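Furniture and Its Fixings
Handout 6: The Stool, Considered from Underneath

Please read before the practical. Those who have not read it are usually easy to spot, as they are the ones sitting on the exercise.

What we covered last time

We finished the session on chairs with backs, and with Jucélia Teixeira's question about whether a back is there for the sitter or for the person who has to carry the thing upstairs. Marks were given for both answers. The reading from the second half of the course pack (the chapter on joints, not the chapter on upholstery, which three of you summarised at length) still applies this week.

Why stools

A stool is a seat with most of the excuses taken away. A chair can hide poor thinking behind a cushion or a nicely curved arm. A stool has a top, some legs and the places where they meet, and if any of these is wrong the sitter finds out quickly.

We shall be looking at the cheap four-legged plastic kind, found in bathrooms, workshops, market stalls and the corner of every kitchen where somebody once needed to change a light bulb. Students sometimes ask when we shall get on to proper furniture. This is proper furniture. More people have sat on stools like these than on anything in the slides for week two.

The top of such a stool tells you very little. It has been smoothed and tidied for the benefit of trousers. Turn it over and the maker has stopped being polite.
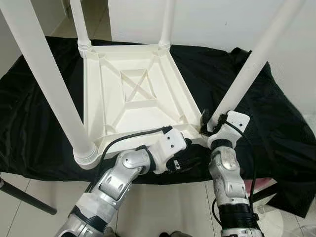

Ermanno Cirillo

Start with the ribs. On a white stool of this type they run diagonally in from each corner, inside a raised rectangular frame, towards a recessed square with an X-shaped brace across it. A flat sheet of plastic bends when sat upon. A thicker sheet bends less but costs more, weighs more and cools unevenly in the mould, which can leave you with a dip on the upper side that collects bathwater. A thin sheet with ribs is the usual compromise, and most of this handout is about that compromise.

Think of a ruler. Laid flat between two books it sags under a cup of tea. Stood on edge it will hold the cup quite well, provided you can persuade the cup to balance. A rib is a ruler on edge that somebody has had the sense to join to the seat. Depth matters a great deal more than thickness here, and anyone who writes in the exam that the ribs are "for decoration" will be asked to explain whom they are decorating it for.

Why diagonal? The sitter's weight lands mostly in the middle, with apologies to fidgeters. The legs are at the corners. A diagonal rib takes the short way from one to the other. Ribs running parallel to the sides can be made to work as well, and you will find plenty of stools built that way, but the load has to go round by the edges and the edges then need stiffening in their turn.

Collars and legs

The legs are long, smooth cylinders, and at the base of each, where it joins the seat, is a ribbed collar with small grooves running round it. Look closely at collars in the practical. They are where I would expect a tired stool to complain first.

A leg pushed straight down is having an easy life. Trouble arrives sideways, when the sitter leans over to pick up a sock. The leg then becomes a lever, and a long lever at that, and the whole of the argument takes place at the joint. A wider collar spreads the argument out. Grooves may help a part to grip, may give the hand something to hold during assembly, or may simply be there to break up a plain surface. You should be able to say how you would test each of these before you tell me which you believe.

Legs that angle outwards give a wider footprint, and so a stool that is harder to tip. They also push harder at the collar, and catch more ankles. Mogens Egilsson's essay from last year proposed a formula for the ankles. It was not adopted.

Handling the thing upside down

Put a cloth down first. A dark one is best for pale plastic, for you can see the outline of every part and find whatever falls off. It also saves the seat from grit, a kindness seldom shown to it in daily life.

Set the stool on its seat with the legs in the air. Steady it at the near edge and at a corner, close to where a leg joins. Do not steer it by the far end of a leg. You will be applying exactly the sideways load described in the previous section, and I shall refer you to it.

Press down on the middle of the underside with a thumb. Then press between two ribs. Write down the difference in ordinary words before reaching for the gauge.

A worked sum

Suppose a sitter puts a load of 4000 newtons on the seat. This is an absurd sitter, or two ordinary ones and a dare, but the division is easy. Shared equally over four legs, each takes 1000. Now let the floor be uneven, as floors are, so that one leg hangs clear. Your first instinct will be to share the load among the remaining three. Resist it. With the weight in the exact middle, the two legs on the opposite diagonal carry nearly everything, and the third is there for company. Draw it and see.

For the practical

Bring a tape measure, a pencil and a torch. Prasanna Wijesinghe has the key to the store and would like it back this time.

Sketch the underside of one stool at a scale of your choosing, ribs first and outline last. Mark the path you think the load takes from the middle of the seat to the floor. Then add 200 words on one part you would remove to save material, and what you expect to go wrong afterwards.

Hand in by 28 November 2019. Sketches of the top will be returned.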